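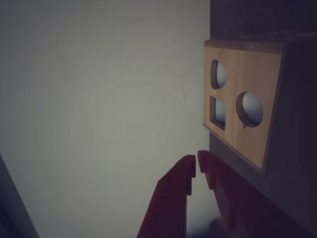 I'll start with the money, as that's what most people ask me when they're planning a bench of their own. We had 3000 pounds to spend outside the arm itself, and when I first drew up the sheet I put nearly all of it against things with a plug on them: controller spares, a second computer, a better power supply. Toys got a line at the bottom with a question mark next to it. I'd do it the other way up now. Take the shape sorter in Figure 1, with its square hole to the left and the bigger round one beside it, and the red fingers of the gripper just underneath. Very little in that set-up cost much to buy, and yet the sorter and the fingers between them decided most of what we ended up ordering over the year (and a good deal of what we sent back!).

The sheet went through several versions and I won't print them all. The first was sent round on 7/6/19 and it had four headings: gripper, fingers, task objects, and room. Gripper was the one everybody had an opinion on. We had quotes from Plisteck and from Gredix, and they were so different in how they were put together that I spent a whole afternoon just trying to get them onto the same page. Plisteck quoted a bare gripper and then charged for the cable, the mounting plate and the first set of fingers as separate lines. Gredix rolled the lot into one price, which looked dearer until Tolera Feyisa added up the other one properly and found they came out 37 pounds apart. We went with Gredix in the end, mostly on delivery time, and I don't think the choice mattered much to the results in the next section.

Fingers, though! I had put those down as a one-off. A gripper has two fingers, you buy two fingers, and there's your line filled in. What I'd forgotten is that a finger spends its working life being pushed against something harder than itself, and the edge of a wooden hole is a fine example. Miss by a little and the tip meets the board. Ours have a step in the inner edge up near the tip, and a step like that is handy for holding a small block but it does give you one more corner to chip. By September we were treating fingers the way other labs treat gloves, as something you order before you've run out. We set aside 800 pounds for the year to cover them, along with the screws and pads that go with them, and we kept a spare pair on the shelf at all times. If you take only one number from this section for your own sheet, I'd take that one, and I'd rather you rounded it up than down.

Task objects were the cheapest heading and the one I'd got most wrong. I'd assumed we would buy one sorter, use it, and move on. But a sorter with a slightly tight hole is a different job from one with a slightly loose hole, and two boxes off the same shelf are not as alike as you'd hope. Wood moves a bit with the weather as well, and our room isn't heated at weekends. Bernice Osei went through a batch from Rollthorpe with a set of feeler gauges and marked each one on the base, and we kept the closest matches for the trials and gave the rest to the practice bench. It's dull work and it needs somebody's time, so it belongs in the budget as hours even if the boxes themselves hardly show up. We allowed 30 hours for measuring and marking across the project and used every one of them.

Then there's the room. I had this down as nothing at all, on the grounds that we already had one, and I can hear the laughter from anybody who has moved a bench even once. Light is the main thing. Figures 1 and 2 both show how dim it can be at our end, with the front of the sorter nicely lit and its side face gone nearly black. A person can work perfectly well in that, and so can an arm that's being steered by a person, but if you mean to do anything clever with the pictures afterwards then you want to settle early on whether dim is part of your task or just an accident of where the window is. We talked about lamps for a long time. Rui Abreu priced up a pair of panels from Tekin with stands and a dimmer, and I turned them down, partly from meanness and partly from a feeling that a system which only works under a pair of panels will be a disappointment the moment it leaves the building. I still half agree with myself. I'd now buy one lamp, though, and write down when it was on.

There was a longer argument about whether to spend the leftover money on a second gripper. My own view was that we should. A spare gripper means you don't lose a week when the first one goes back for repair, and it lets one person get on with setting up while somebody else is running trials. I wrote that up as a page and a half with a small table, sent it to the rest of the group, and felt rather pleased with it.
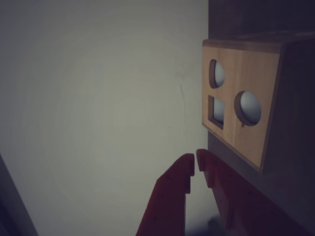 Kekeli Akpalu wrote back that the page and a half had left out the arm: a second gripper with no second arm is a thing in a drawer, and if the worry was lost weeks then a repair contract would cover those for less and would cover the wrist joint too. She also wanted to know why the sheet had no line for training new people, when a beginner gets through fingers far faster than anyone else. I had no good answer to either point. We bought the contract, and I added a line for training, and I've kept both in every sheet I've drawn up after that.

The training line deserves a few words more, as I've not seen it in other people's write-ups. A new operator needs practice on the real task and not only on foam blocks. Getting two fingertips in close below the corner of a box, as they are in Figure 2, is the kind of place where you learn how wide the gripper really is compared with how wide it feels. You can't teach that at a desk. So for each new starter we now put down a set of fingers, one sorter from the practice pile, and enough bench time that they aren't in a queue with the people collecting data. Kwabena Korletey had the idea of booking practice in the early mornings, and that helped more than any purchase did.

A word on timing. Our ordering rules ask for anything over a certain price to be bid for twice, and they ask for it well before you've found out what you need. The way round this (all quite proper, I promise) was to split the sheet into things we could name on the first day and things we could only name once the arm had been running for a while, and to ask for the second part as a lump with a short note on what it might go on. Finance were happier with that than I'd expected. They only wanted the note to be plain about what would happen to any money left unspent, and we said it would go on fingers.

If I were filling in the sheet again for a bench of the same size I would keep the four headings, add training and repair as two more, and move room up to the top so that it gets looked at while there's still money in the pot. I'd ask each supplier for a price with the cable and plate included. I would also order the sorters first, before the gripper, and have them sitting in the room for a few weeks while everything else is on its way. The full sheet, with the prices we paid and the dates things turned up, is in the appendix, and the lines we got wrong have been left as they were with the corrected figures next to them.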